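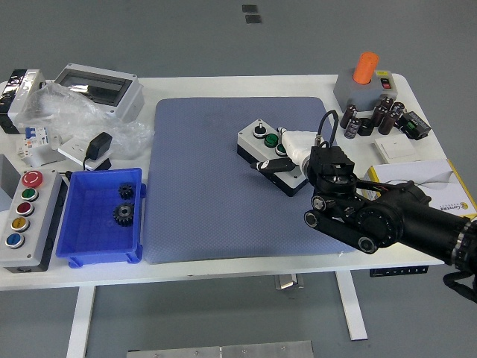 Control box, push-button station and small parts on the mat and table.

Sorting Electrical and Mechanical Spares at the Workbench
Vimstead Household Workshop Guidance, Sheet 113
Revised 7/26/26

Spare switches, breakers and capacitors tend to collect in a single drawer, where they are difficult to find and easily damaged. Members are advised to sort them on a clear table at least once a year. February is a suitable month, as the workshop is quiet.

Preparing the surface
Lay a textured mat over the middle of the table. Small parts roll less on it, and housings are protected from scratches. Keep the item being checked on the mat and all other parts around it.

Grouping the parts
Place gears and other loose mechanical parts in a shallow plastic tray. A larger gear should not be stacked on a smaller one. Control boxes and push-button stations should be stored with the buttons facing up and nothing resting on them.

Wall sockets and circuit breakers belong together in one box. Remove any plug or power adapter from a socket before it is put away, and wind the cord separately with a soft tie.

Capacitors
Large electrolytic capacitors can hold a charge after removal from equipment. They must be discharged by a competent person before sorting. Store them by value, with the terminals kept apart from metal objects. Any capacitor that is swollen or leaking is to be taken to the Stullisura collection point.

Enclosures and bags
Enclosures with a clear or smoked window should be wiped with a soft damp cloth. Solvents will cloud the plastic. Clear bags may be reused for small modules, provided they are free of holes and each carries a paper label.

Labels
Write the type of part, the rating and the date of storage. The Plina label sheet, form 161, holds 12 labels and may be requested at the Vimstead front desk.

Mains-powered items are not to be connected for testing at the sorting table. Use the test bench in the Tsegaye Room.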